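**Progress report to the Mamdale Fund**
Stetden–Rosser twinning, second period
17 March 2021

Dear Huw Lougher,

You asked for something shorter than the last report, which ran to 28 pages and included a history of the Rosser town seal. I have left out the seal.

The short version is that the friendship bench exists. It was finished in Rosser in the autumn and has been sitting in a warehouse there ever since, because our two city halls can't agree on what the plaque should say. Stetden wants "in lasting friendship." Rosser's legal office has asked whether "lasting" creates an obligation. We have offered "in friendship" and are waiting to hear back. The plaque has room for 85 characters, and the current draft uses most of them on the names of officials.

The joint ceremony has been moved to July. Both mayors will speak. We asked each of them for five minutes and have been sent two speeches, one of which is in three parts.

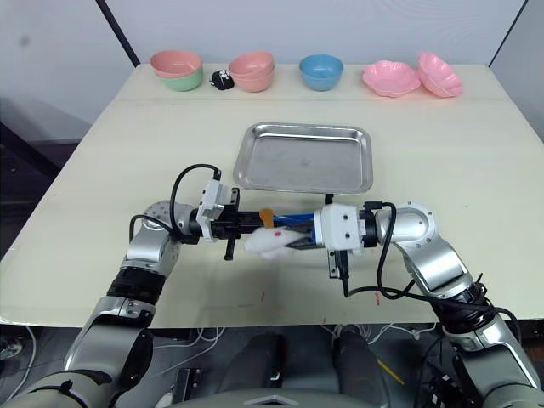
The letter exchange between the schools has gone much better than anything involving adults. Students in the two towns have sent 282 letters since the fall, nearly all of them about pets. Postage came in under budget. A few Stetden parents asked if the children could discuss the shared heritage of our regions, and we passed this along to the teachers, who passed it along to the children, who wrote about pets.

The Ultatbridge visit didn't happen, for the same reason no visits are happening. We held a video call in its place. It began with both national anthems played over laptop speakers at slightly different times — I wouldn't repeat that part — and then settled into a useful hour on trail signs and the summer music program. Rosser will send a brass quintet if travel allows. If it doesn't, they have offered a recording.

**Money**

We have spent $400 on translation, which was the full amount set aside for the year. Most of it went to the plaque. We'd like your permission to move the unused hotel money into this line.

**Before the next report**

- Plaque wording signed by both towns
- Shipping quote for the bench, with and without the plaque attached
- Final list of speakers, with times we intend to enforce
- A second round of school letters, topic open

Efa Craddock is handling the shipping and can answer questions about customs forms, of which there are more than you'd expect for a bench. Please send anything about the budget to me.

Stetden Twinning Office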